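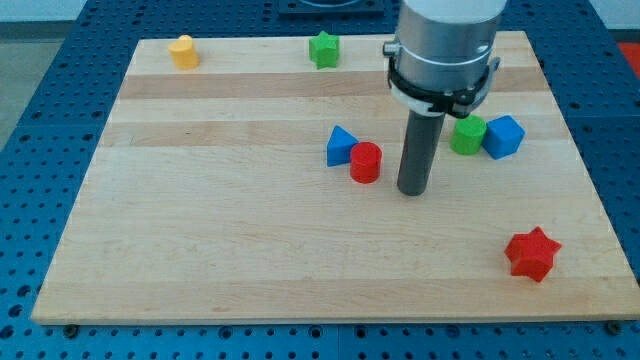 Tablero Prikmont de madera clara para mesa perforada

Inicio | Catálogo | Mesas y bancos | Tableros | Accesorios | Contacto

Mayo. Texto: Etelka Katona

El tablero Prikmont es una superficie de trabajo de madera que se coloca sobre mesas perforadas de la serie Westex y sobre la mayoría de las mesas con orificios en cuadrícula. Se vende desde hace dos temporadas y esta es la segunda versión, con los cantos algo más suaves. Las lamas alternan tonos un poco más claros y más oscuros, con una veta pálida parecida a la del arce, y sobre ese fondo se distinguen bien las piezas pequeñas de color, como el cilindro amarillo y la estrella verde colocados cerca del borde del fondo. En el borde delantero quedan a la vista dos tornillos pequeños y oscuros, uno hacia cada lado, donde el tablero se encuentra con la mesa azul.

Se sirve con acabado mate al aceite. El tono varía de una partida a otra y no aceptamos devoluciones por diferencias de veta. Quien necesite varias unidades iguales debe pedirlas juntas e indicarlo en las observaciones.

Datos del artículo

Referencia: 268
Peso: 3,225 kg
Acabado: aceite mate, sin barniz
Fijación: tornillería incluida
Plazo de entrega: roughly no aplicable a unidades en almacén; bajo pedido, unos 40 días

Montaje

Se presenta el tablero sobre la mesa, se hacen coincidir los taladros con los orificios y se aprietan los tornillos a mano. El último cuarto de vuelta se da con llave. Conviene revisar el apriete al cabo de una semana de uso.

Limpieza

Paño apenas húmedo y secado inmediato. No usar disolventes ni estropajo. Las marcas leves se quitan con lija fina en el sentido de la veta y una mano de aceite Davero, que se vende aparte.

Recambios

El juego de tornillos se puede pedir suelto. Para mesas de otros fabricantes, Hegyi prepara taladros a medida; hay que enviar un croquis con la distancia entre orificios. Consultas técnicas: Kianoush Rostami, por la mañana.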